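Daly Children's Book Room: Safety Checklist Before Reopening
Checked Saturday, January 4, 2025, by Nuala Tierney. Comments are mine unless marked TB (Till Böttcher).

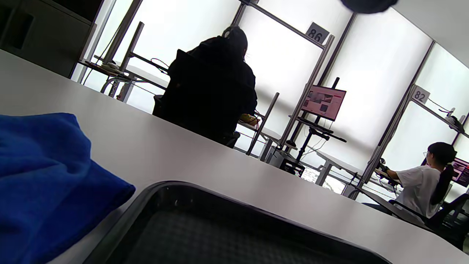
White table with blue cloth and tray, window side.

1. Tall shelves fixed to wall
FAIL. Pramley's sheet says every unit is anchored. I pulled on each one and two of them moved. These hold the chapter books, so they are the heaviest in the room.
TB: Brackets ordered. Tape across both bays until they come.
Tape will not stop a six-year-old who wants the next Badero Pond book. Move the books out.

2. Shelf load
FAIL on the bottom row of the picture book wall, which sags. We were told the wall was good for 2,000 books. Which size of book? Board books and big farm atlases don't weigh the same.

3. Rolling book bins, wheel locks
PASS, with doubts. All lock on the flat. Bin 14 creeps on the rug if you lean on it.

4. Step stools
PASS. Rubber feet present. One was being used as a doorstop. Put back.

5. Donated books, condition
PARTLY DONE. 173 donations came in since October. The log says "all checked," in one handwriting and one color of ink, with no dates. I opened a few from the top box and found a staple sticking out of a coloring book and a pop-up barn with a loose wire. Recheck the lot.
TB: Agreed, will redo the log.

6. Mold and damp
PASS for the shelves. The back closet smells musty. "It always smells like that" is not a finding.

7. Cleaning spray
FAIL. Nollix was on an open shelf at child height. The label says "family friendly." It also says keep away from children. Lock it up.

8. Sound books and battery covers
FAIL. Three have covers with no screw. Pulled from the floor and put in my office.

9. Exit path from story corner
PASS. Clear to the door. I'd like to see it during story hour with strollers parked there before I believe it.

10. Smoke alarm
Tested, sounds. Battery date not written on the unit.

Items 1, 5, 7 and 8 must be closed before opening. Item 2 can wait if the bottom row is emptied.
Signed: N. Tierney
Recheck: T. Böttcher to arrange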